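**November 13, 2020: felt for the Vomusetti table**

Today I continued with the table covering. The old one was worn in the middle and the glue had come through in two places, so I don't want to use the same glue again. Kollus has sent 2 pieces of green felt, one thin and one thicker. I took the thicker.

First I brushed it with the soft brush, always from the window side to the door side. After this I laid it without glue and put clips on the corners only. It must rest like this until tomorrow. The roll was stored folded (please don't do this again) and the fold needs time to go out.

The brushing is not as even as I thought. When one looks from low, the nap goes in different directions and the green changes from dark to quite pale. From standing height I almost can't see it. I will brush once more when it is fixed. 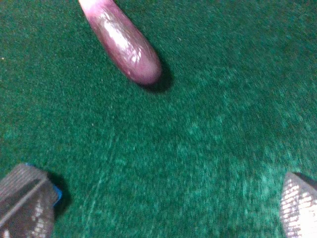
*Green felt with the shiny pink-purple piece lying on it. Streaks show in the nap, lighter to the right.*

I am satisfied with the colour. Pink and purple things stand out well against it, better than on the grey cloth from Plornar, where everything looked a bit dirty. Shiny pieces still give strong white reflections, and the felt doesn't help with that. For this we should look at the lamp. Ko has a diffuser sheet, 300 by 1,000 mm, which may be enough if we hang it across the short side.

Small test on an offcut: I rubbed it 60 times with a dry thumb. A little fluff came off, no bald place. With a damp cloth it became flat and stayed flat, so please clean only with the brush or with tape.

Still to do:

- trim the edge on the door side, it hangs too long
- ask Kollus if they keep this green until February
- try double-sided tape on the offcut before I decide about the glue
- find the second lint roller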